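Visit to the Trevirell lab, 21 July 2024

I went to Vosthorpe with Dae-han Yeo to see the software group at Trevirell. We both work on control code for packaging machines, and we wanted to learn how other people organize their planning and perception parts. The visit was open to outside engineers who wrote to them before. I write my notes in English so that the whole office can read them. Please excuse the mistakes.

The train was late, so we missed the welcome talk and came directly into the first session. It was given by Jae-hoon Kong, who leads the tooling work. He speaks fast, but he drew everything on the board, and this helped me very much.

## The software stack

Their system has a name, Podska. It is a set of small programs which send messages to each other. One program reads the cameras, one keeps the list of objects, one plans the motion, and one talks with the motor drives. I expected something bigger. Jae-hoon said that in the first version everything was in one process, and when the camera driver stopped, the arm stopped too, sometimes in the middle of a movement. Now the drive program can bring the arm to a safe stop alone, even if all other programs are gone.

The message format is defined in plain text files. From these files they generate the code for C++ and Python. Dae-han asked what happens when somebody changes a field. The answer was that the build compares the new definition with the old one and refuses the change if old recordings cannot be read anymore. They have 2,541 recordings, and they want to replay any of them at any time. I think this was the most useful thing I heard in the whole day. In our office we cannot open our logs from two years ago.

## Replay

After the coffee we saw the replay tool. You choose a recording and a version of the planner, and the tool runs the planner again on the same camera data. Then it draws the old path and the new path over each other. Every night 410 recordings are replayed automatically, and in the morning there is a page with the differences. On the morning of our visit the page showed three red lines. Two of them were from a changed time limit in the path search. The third one they did not understand yet, and two people were discussing it during our coffee.

I asked if the replay also shows what the arm would do after a different decision. It does not. As soon as the new path leaves the old one, the camera data is not valid for it. For this they have a simulator, but Jae-hoon does not trust it for contact, for example when a finger pushes something. He said they use it mainly to find crashes in the code.

## Perception and pressing

The second half of the day was at the benches. The task we looked at longest is called "press by color." The operator types a short command such as "press the green one," and the system must find the correct button, plan a vertical approach and stop at the right depth.
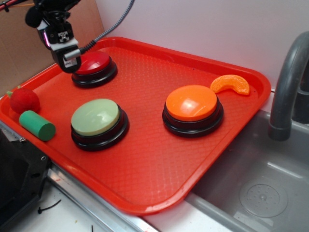
*The button bench at Trevirell, gripper over the red button. The marker is on the front of the gripper.*

The perception program gives a position for each button and a number for how sure it is. When the number is too low, the planner does not start, and the operator gets a message with the reason. I liked this message. It said which object was the problem and which limit was not reached. Our own machine only says "vision error."

Shiny caps are difficult. A reflection looks white to the camera, and the color test can fail if it takes the pixels from the wrong place. They now take the color from many points on the cap and ignore the brightest ones. The toy fruit belongs to the same test, so a red thing is not always a button.

For the depth they do not trust vision. The arm goes down slowly for the last part, and the control loop looks at the motor current. When the current rises over a limit, the motion ends. The limit was first a constant in the code. Now it is in a settings file for each tool, with the name of the person who changed it last.

## Questions I still have

- How do they keep the clocks of the cameras and the drives together? Jae-hoon promised to send a document.
- Is the format checker available outside of Trevirell? He must ask.
- Dae-han wants to know the load on the planning computer when two arms are used. They have tried this only for a short time.

The return train from Vosthorpe leaves 40 minutes after the last session, and the walk to the station goes uphill. If someone from our office goes next time, please take the replay session first and bring one of our own logs.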